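Chala Block Sort - README
Maintained by Dagim Abera. Last edited in May.

What this is

A record of one tabletop toy tidy: building blocks, foam dice, a small stack of cards, and the containers they are meant to live in. There are 3685 stills in the main folder and 387 in the holdout folder. I inherited the file layout from an older project called Tranero and have kept it, though I would not have picked it.

I was asked to call this a "sorting benchmark." I don't think it is one. It shows some toys near some containers, and whether a given block has been put away is often a matter of opinion.

The things on the table

The tabletop is light wood. The dice are soft and big, one red and one that the older notes call cyan in one place and teal in another. They share a pale gray bin. A green block is a common sight on the open wood.

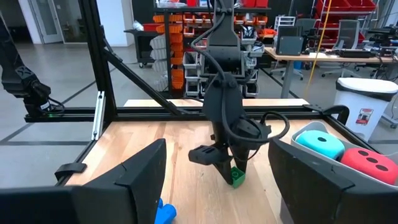 Modex: Does a block count as tidied once it's off the open wood, or only when it's in a bin? The label guide says both, on two different pages.

It does say both. The bin rule wins. I have asked for the other page to be pulled and it keeps coming back with each release, so ignore it if you see it.

Containers

The blocks have their own gray bin, next to the dice. Green bricks tend to sit on top and hide the rest, so please don't trust any color tally made from a view of a full bin. The cards go in a shallow blue tray set at an angle, and there is a purple bucket at the back corner. What the bucket is for was never written down. Two earlier label passes treated it as overflow for blocks. I have left those labels in, flagged "unsure." 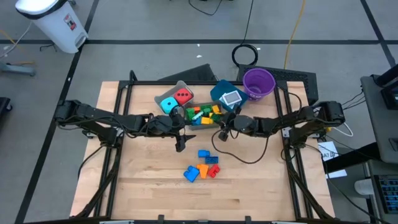
Known problems

1. Heaps. A pile of blocks between two containers gets labeled "in bin" far too often. People see a heap near a bin and fill in the rest. I relabeled 22 of these by hand and stopped when I began disagreeing with my own first pass.

2. Pairs. When two loose blocks touch, such as a blue one against an orange one out on the bare wood, the old script merged them into a single object.

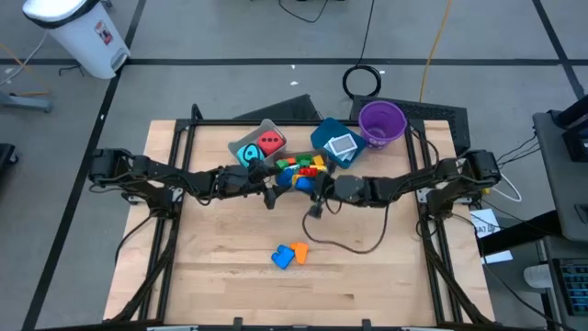
The fix was to split on color first, then on shape. It works for blue and orange. I would not bet on it for green against light green, or for teal against anything, and the people who say it handles those have not shown me the output.

3. Cards. The stack is small and the faces are hard to tell apart. There is a "card order" field in the labels. Don't use it.

4. Blocks on their sides. A block lying down, or turned to show its hollow underside, looks very little like the same block sitting studs up. The shape labels assume studs up. Ultora offered to redo them and the work is still open - I would plan as if it won't happen.

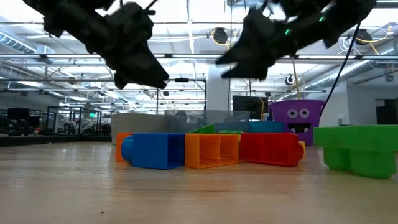
Blocks out on the wood, purple bin at right with its cartoon face.

Naming

"Bucket" and "bin" are used for the purple container in different label passes. Search for both.

Versions

Version 2 drops the "neatness score." It was one person's rating from one sitting, and I could not get the same numbers again using the same instructions. If you built something on it, I'd go back and check.

Corrections go to Dagim. Please name the still and the label you think is wrong. "The bins look off" is not enough for me to act on.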